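Sorting Small Things in Water: Does the Net Matter?
Murkside project group, final report, December

Our course guide says a soft net is the best tool for moving small floating objects. We did not see any evidence for that in the guide, so we decided to check it with a toy fishing set.

We used a blue plastic tray, toy fish, two frogs, plastic buckets and small nets with a round hoop. One try meant getting one toy into a bucket. We planned 108 tries and finished 77 of them before we lost the room. Of those, 64 ended with the toy in the bucket.

That sounds good, but we are not convinced. We never ran the same tries with a cup or a spoon, so the number has nothing to stand next to. The guide's authors at Durkard seem to have skipped that step too.

Layout may explain more than the net does. A bucket close to the tray means a short trip, and a short trip leaves less time to drop anything. We moved the buckets between sets and did not write down how far.

Toys, tray and buckets

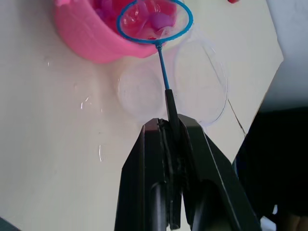
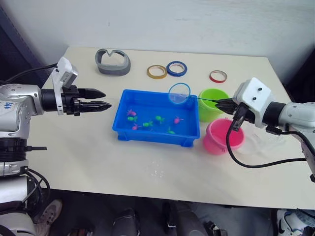
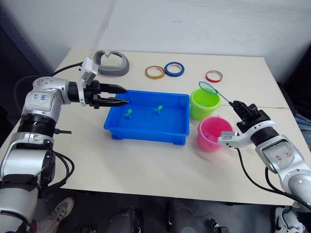

The frogs were a late addition and we would leave them out next time. They are a different shape from the fish, and we mixed their results into the same total.

A fair repeat would need 40 tries per tool, one kind of toy, and tape on the table to fix the bucket in place. Until somebody does that, we would not quote our result as support for the guide.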